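3.2 Enclosure selection and preparation

The field loggers were to be left outdoors for two winters on the exposed slope above Pascu, where the nearest weather station records long spells of driving rain from September onwards. The choice of housing was therefore treated as part of the measurement method. Earlier work at the site (Rivadeneira and Pereyra, in press) lost a large share of its soil temperature record to water entering through poorly seated cable glands, and the gaps fell mostly in the months of greatest interest.

Three makes of junction box were compared, sold under the names Breven, Levuron and Tositus. All are moulded in plastic, and all are offered with either a plain or a see-through lid. The boxes were bought from ordinary trade suppliers in a single order, so that any differences between production batches would be the same as those met by a normal buyer. No box was altered before testing except for the drilling of cable entries.

Each box was fitted with a dummy load made up of a circuit board, a battery holder and a sachet of drying agent. A small humidity sensor was fixed to the inside wall, midway between base and lid. The sensors were read every 5 minutes and the readings were stored on the board itself, which avoided the need for an extra cable entry. Fig. 2 shows a box of the hinged type. 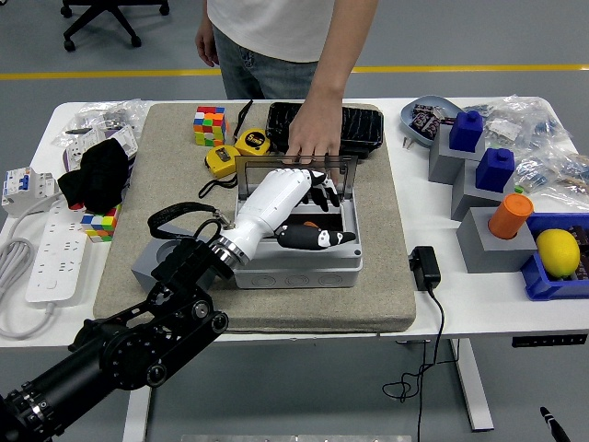 Fig. 2. Junction box with hinged lid, open.

Moisture can enter a closed enclosure by three routes: through the seal between lid and body, through the cable entries, and by slow passage through the walls. The last of these is small over a single season but cannot be ignored over two years. The first depends strongly on how evenly the lid is pressed down, and here the two lid types differ. A separate lid held by corner screws can be tightened in a crosswise order, while a lid hinged along one side, like the smoky-grey one standing upright at the back of the box in Fig. 2, is closed from the free edge and tends to load the seal unequally. A see-through lid does allow the indicator colour of the drying agent to be checked without opening the box, and for this reason the hinged type was kept in the trial.

The boxes were placed in a climate chamber and taken through repeated cycles of warming and cooling at high humidity. Cooling draws outside air inwards past any weak point in the seal, so the cycle is a harsher test than steady exposure at the same humidity. The full run lasted 464 hours. Internal humidity was taken as the mean of the final ten readings in each cool phase, when the air in the box had settled.

Cable entries were sealed with compression glands of one size throughout. Glands were tightened by hand and then by a further half turn with a spanner - a practice that can be repeated in the field without a torque tool. Unused entries were closed with blanking plugs from the same supplier as the box.

Lid seals were wiped with a dry cloth before closing. Grease was not used, as it collects grit on the slope and makes later opening difficult. A separate set of boxes was opened and closed between cycles to copy the effect of service visits, and its results are reported apart from those of the undisturbed set in Section 4.1.

Costs were recorded alongside the humidity data. The planned network calls for about 3,000 metres of buried cable, and against that sum the difference in price between the three makes is slight. Price was accordingly left out of the ranking.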